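Urnville Teaching-by-Hand Group: minutes, Saturday, March 17, 2018
Present: Tihomir Popescu, Ljubica Janevski, Ieva Hunt, Rok Kolev and me (Tineke De Smet, scribbling as usual). Started late, my fault, the bus from Bradivside.
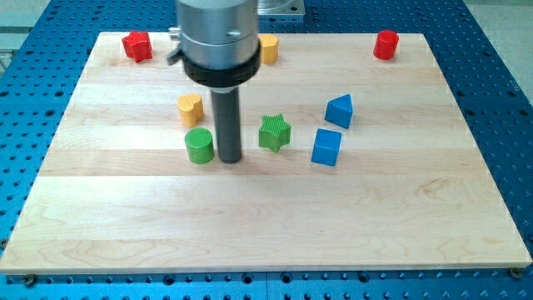

1. Where we've got to
Rok has the shape-pushing task going on the maple board and we all had a turn at the remote control before the tea came round. I'm hopeless at it! I kept going at the yellow heart from the wrong side and it just swivelled away from me. Ljubica is lovely and smooth, and we agreed her runs should be the first ones we train on. The total stands at 1758 recorded runs and we want 2232 before we stop.

2. What counts as a good run
Long chat, this one. Tihomir wants only clean runs kept. Ieva would rather keep the wobbly ones too, so long as the person puts the mistake right (she thinks the arm needs to see how you get out of trouble). I'm with Ieva. We settled on keeping both but marking them, and Rok will add a button for it.

3. Wording of the tasks
"Push the blue one next to the star" won't do, as we've got a blue cube and a blue triangle. Same bother with the reds and the greens. From now on it's colour and shape, every time. I'll go back through my last 40 and fix them.

4. Moving the arm by hand
Tihomir tried guiding it by hand on the Virkeo software and found it heavy going near the far side of the board. Ljubica will ask Ionescu if the stiffness can be turned down. Left open.

5. Any other business
Next meeting in May, Ieva to book the room. Rok still has my charger.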